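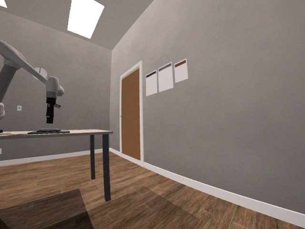 My electric bill went up again in November, and tucked in with it was a glossy sheet telling me how to use less of the stuff. Unplug your phone charger. Switch off the TV at the wall. Wash in cold. I have been getting some version of this sheet for as long as I've paid bills, and I've never seen one that told me what any single tip was worth in dollars.

So I bought a plug-in meter. It's a Carretero, the cheaper of the two models they sell, and it sits between the outlet and whatever you want to measure. I wanted to know if the sheet was right.

The phone charger first. With no phone attached, the meter read zero. I know it isn't really zero, the meter just can't read that low, but a thing too small for the meter is too small for me. I could leave that charger in the wall until I die and I doubt it would buy anyone lunch.

The TV in standby did register, barely. The old stereo receiver in the den was worse than the TV, and it isn't on anybody's list, probably because the people who write the lists are under forty and don't own one. I've put it on a power strip now. That's one point to the sheet, sort of.

Then the fridge in the garage. We inherited it with the house and it holds soda, a bag of ice and whatever my wife is hiding from me. I left the meter on it for a good long stretch, through a warm spell and a cold one, and worked out what a year would come to. 700 kilowatt-hours! For soda. The sheet had no line about second fridges. It had a cartoon of a light bulb with a face.

I wrote about this in the comments on a local page and got a long reply from Dušan Yordanov, who wired houses in Erneck for most of his working life and seems to have kept every bill he ever paid. His view is that the small stuff gets talked about because it's free to talk about. Tell people to unplug a charger and they feel good. Tell them their water heater is the problem and they want to know who's paying for the new one. I don't agree with him on everything (he thinks insulation is oversold, and I've slept in my sister's attic room in January) but I couldn't find much wrong with that.

He also made me look at the dryer, which I had been avoiding. It's on a big outlet the meter doesn't fit, so all I could do was read the main meter outside before and after a load, with everything else I could think of turned off. Not a lab test. The water heater may have kicked in halfway through and I'd never know. Even so, one load of towels used more than I can imagine that charger using in years.

And then there's the smart thermostat. Everybody I know who has one says it pays for itself, and when I ask how they know, they tell me the app says so. The app says so! Cellthorpe, who make the one my brother-in-law has, send him a green leaf every month for doing well. Doing well compared to what? He used to turn the heat down by hand before bed. He did that for free. I asked if his bills had dropped and he said he'd have to check, and that was two winters ago.

I'm not against saving power. I'd like the bill to be smaller and I'd like to burn less of whatever they burn at Trovuvdale to make it. What bugs me is advice with no sizes attached. A list where the charger and the water heater get the same little bullet is a list written by someone who didn't measure either one.

The garage fridge is unplugged for now - door propped open with a paint stirrer so it doesn't get funky. The soda is on the back porch, and we'll see what the next bill says. I'm expecting a rate increase to eat the whole difference.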